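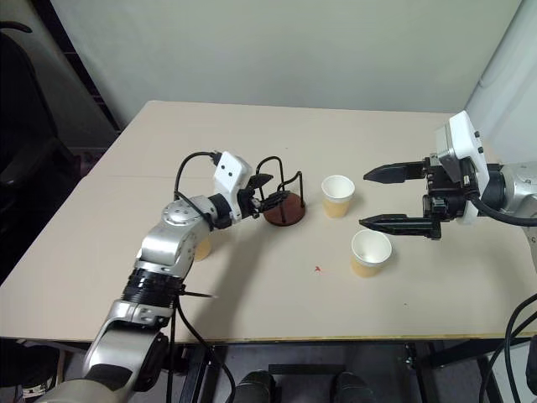
4.3 Arm assignment with late commit

We now turn to which arm does what. In the earlier version of Pronum the arm was picked once, at the start of the episode, from the first frame. Fast, simple, and wrong more often than we liked. The cup task made this plain. A paper cup has to end up inside the wire stand, the stand itself may get bumped or turned on the way, and the arm that looks closest at the start is often the wrong one two seconds later.

Late commit changes one thing. Both arms get a motion target at every step, but only one of them is allowed to close its fingers. The permission is passed by a small head on top of the shared encoder, same encoder as in Section 3, no extra camera input. Until the head is sure enough, both grippers stay open and both arms keep moving toward useful places. Fig. 3 is one such moment: the left fingers are already at the stand, the right gripper has its jaws wide apart over a cup. From the wrist positions alone either arm could be next. The old model would have had to choose long before this point.

Training. We used 2,000 demonstrations, all from the Mirneston room, all with paper cups and the wire stand. The labels for the permission head come for free from the logs – the first arm to close after a given step is the label for that step. If both close at once we drop the step. If neither closes before the episode ends we keep the step but mask the loss. We tried keeping the double-close steps with a soft label and it made the head slow and undecided, so they stayed out.

The loss on the permission head is plain cross entropy. Its weight is small at first and goes up over training. With the full weight from the start the encoder locks on to the gripper pose and stops looking at the cups. We saw this in the attention maps, and also in how the arms behaved: they would reach nicely and then close on air.

Threshold. A single number, picked on held-out episodes. Too low and we are back to the early choice. Too high and the arms hover. We settled on a value that lets the head wait for up to 20 control steps after the first arm gets near an object. After that the more likely arm wins, whatever the confidence. The cap matters more than the threshold does. Without it some episodes never finish, both arms parked with open fingers over the table.

4.4 Contact with the stand

The stand gave us more trouble than the cups. It is thin black wire on a round base, the wire is hard to pick out from the black fingers, and any touch on a rod can turn the whole thing. In most of the demonstrations the operator touches it at least once. Some of those touches are on purpose (steadying it with one arm) and some are not, and the logs do not say which.

We first tried to filter them. Any episode with a touch before the first grasp was thrown out. This left too little data and the policy became shy of the stand, stopping short and releasing early. So we went the other way and kept everything, adding a per-step touch flag as an input during training. At test time the flag is set to zero. The idea is borrowed from the Nirkemberg planner, which uses a similar flag for drawer edges, though there it is estimated online and here it isnt.

With the flag the policy still touches the stand, but it seems less bothered by it. Motion after a touch looks like motion before a touch. Without the flag there was a clear twitch, the arm backing off and coming in again along nearly the same path. Operators do this too, and the model had simply copied them.

One more note on the stand. We do not track its pose. Earlier drafts of this work had a pose estimate for the base, and it was fine as long as no arm was in the way. Once an arm reached across, the estimate jumped. Dropping it cost nothing in our tests and saved a good deal of tuning.

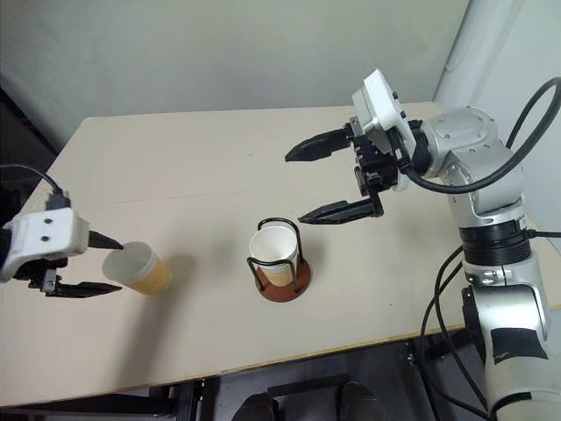
4.5 Results on the cup task

Each method was run for 40 trials from the same set of start layouts. A trial counts only if the cup is in the stand, upright, and released by the fingers. The order of methods was shuffled so that wear on the cups is spread evenly. The state in Fig. 4 is useful for showing how the permission head is scored: one cup stands inside the wire stand, another is out on the table next to the open left fingers, and the right gripper is held open above the table on the other side of the stand. Nearest-arm scoring would hand the loose cup to the left, and so does the head in layouts of this kind. The two rules part ways when the loose cup sits near the middle, with the stand between it and the closer arm. There the nearest-arm rule reaches over the top of the stand and often catches the wire. Late commit tends to wait, then goes with the farther arm.

Early choice was the weakest of the three. Nearest-arm did better, mostly on layouts where the cup starts well to one side. Late commit was the best overall, and the gap is widest for the middle layouts. Removing the cap gave about the same success on finished trials, but fewer trials finished. Removing the touch flag hurt less than we expected going in. It made the runs longer more than it made them fail.

Failures of the full method, in short form. The commonest was a cup pinched too high near the rim, so the side buckled and the cup tilted as it went into the stand. Next was a release before the cup was down. Then 6 trials where the permission went to the right arm and the cup was in fact easier for the left – most of these still looked reasonable at the time, on replay. We did not see both arms close together in any trial, which the rule forbids anyway.

We also asked Qianru Yin, who had not taken part in collecting the data, to go through the replays and mark the step at which she would have picked an arm. Her choice and the head's choice agreed in most trials. Where they did not, she usually picked sooner. This fits with our own impression that the threshold is a bit on the careful side, and a shorter cap may be worth trying.

Limits. One room, one kind of cup, one stand. Empty cups only. The table surface is plain and pale and the wall behind is too, which makes the cups easier to find then they would be on a busy bench. The black wire and the black fingers are a real problem for the encoder, but we have no run with a lighter stand to compare against. The permission rule also assumes that just one arm needs to close at a time. Tasks where one arm must hold while the other works are out of reach for it as written. A version with a hold state is being tested and is not reported here.

Timing is not reported per trial. The controller was updated in September partway through the baseline runs, and the step rate before and after is not quite the same. Success counts were rerun after the update; durations were not. Comparisons of length in this section are therefore from replay and should be read as rough.

Related items
Pronum: shared encoders for two-arm tabletop tasks
Touch flags for drawer opening with the Nirkemberg planner
Yuan: a small logger for paired grippers
Notes on the Mirneston demonstration set, 27 March 2020
When to close: grasp timing from operator logs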